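Search tips and tricks Go

Sorting small items into a bin: what a robot trial can teach your workbench

December 23, 2022

Miłosz Kaczmarczyk of Durkel tests how robot arms learn tidying jobs from people steering them by hand. His group ran 513 practice attempts on the same job, and the useful part for the rest of us is how the table was laid out.
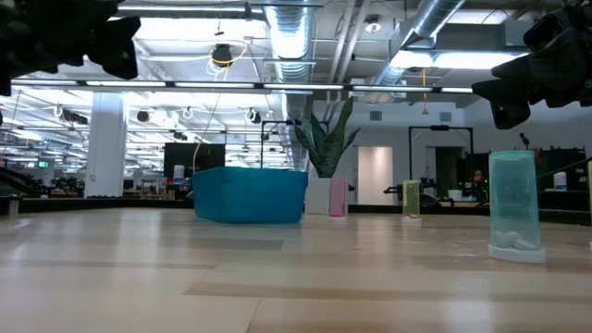
Cups towards the back, mint-green cylinder nearer the front.

Attempts with gaps between the items went better than attempts with everything bunched up. Tall, narrow pieces were the ones most often knocked over. Try the same on your own bench:

Leave a hand's width round anything that tips easily.

Choose a bin in a strong plain colour. See-through pots were harder for the cameras to pick out, and they are easy to miss by eye too.

Wipe a shiny worktop and check it for glare — move the lamp if you see bright patches.

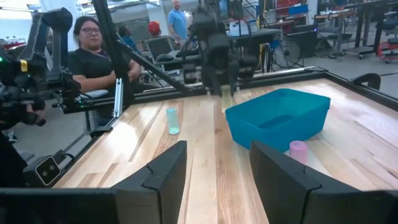

Workshop & Garage

The group also changed the starting places after every 3 attempts. Arms trained on one fixed layout did poorly when the bin was shifted, even slightly. With mixed layouts, the last 100 attempts gave only 48 failures, down from nearly all of them in May. Still a lot of dropped cups.

If you are teaching a child or a new helper to put things away, move the bin now and then.

3 comments
48 shares

Related tips
Limex descaler on old taps
Storing screws the Stolwood way
Czarnecka drawer dividers, cut to fit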